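Ticket 383: Sim kitchen demo freezes on launch, demo laptop
Opened by: Ruaridh Morrison
Status: Closed
Priority: High (open day!)

Entry 1
Hi all, me again. I'm setting up for the open day on 20th January and the simulated kitchen won't run on the demo laptop. Farkus starts up fine, I pick the microwave task, the loading bar goes to 73 percent and then it just sits there. I gave it 10 minutes and a cup of coffee and it hadn't budged. Same kitchen loads no problem on my desk machine, so I'm pretty sure the file itself is okay. The Plelatham school group is first through the door and they've been promised a turn at the controls, so I'd really love to have this going!

Entry 2
Tried the obvious stuff. Restarted, unplugged the projector, switched the laptop over to the big graphics card (it was on battery saver, oops). No change. The drawer task loads, the sink task loads, so it's only the microwave one that hangs.

Entry 3
Okay, found something. The log stops on a line about a missing texture folder, and the path points at the Trillow network drive. My desk machine is always connected to Trillow, but the demo laptop is on the guest wifi and can't see it. So it was waiting on a folder it was never going to reach, and it doesn't time out or throw an error, which I think deserves its own ticket.

Entry 4
Copied the textures onto the laptop, changed the path in the Beltrán config, and it loaded on the first go. Woohoo! I did run into one more thing, though. The visitor controller was set to full speed, and with a room full of kids that's asking for trouble, so I dropped it to level 2. Camera is on the close view so people at the back can see the door and the knobs on the projector.

Entry 5
Did a cold start with the wifi turned off completely, just to be sure, and it came up clean. Reset button works too, and it puts the arm back at the start between turns. If anybody needs to change the kitchen before the doors open, please edit the local copy on the laptop and leave the Trillow one alone, or we'll be right back where we started.

Closing this one. I'll open a new ticket for the missing timeout. Screenshot from the demo laptop is attached. 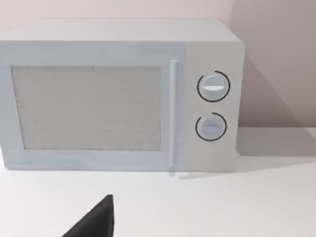 Attachment 1: microwave task, close view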